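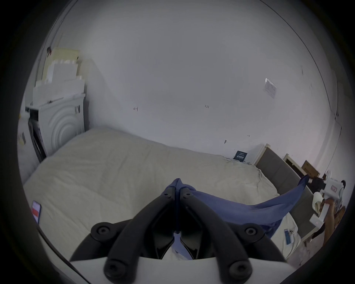

I've been to enough open days to know what a robot demonstration usually means: a barrier, a man with a headset microphone and a machine doing one thing it has plainly done all week. So when Dwynwen Watkins talked me into going to the one at Lusden, I went mostly for the sandwiches.

The talk came first. Máté Orbán, who runs the cloth work there, told us the Skurna project wants 490 examples of bedding and clothes being handled before it trains anything, and that they have 107. I liked him for giving the second number. He was less forthcoming when I asked how many of those would be any use.

Then we got to see the work, and the work is people. They hold a gripper in each hand and do housework with it, slowly. Pick up a shirt by the shoulders, put it down, try again. I watched for over 300 seconds by the clock on my phone and came away thinking my nan would have had the whole basket done. 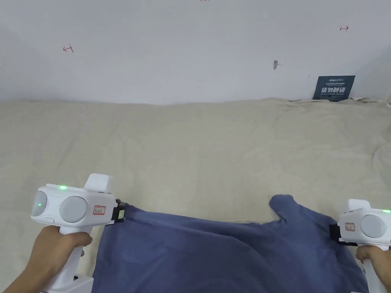
*A top held out between two hand-held grippers. The sign at the back says DO NOT TOUCH, PLEASE.*

The idea is that a robot will learn from all this. Perhaps it will. I asked what happens with a fitted sheet and got a laugh, then a long answer about camera angles, and I still don't know what happens with a fitted sheet.

Dwynwen was far more taken with it than I was. She thinks cloth is the hard bit and that once it's cracked the rest will follow quickly (she said the same about self-driving cars, and I still drive her to the station). I'd want to see nine different jumpers, brought in by visitors, folded with no person's hands anywhere near them. Máté said to come back in February. I've written it on the calendar, in pencil.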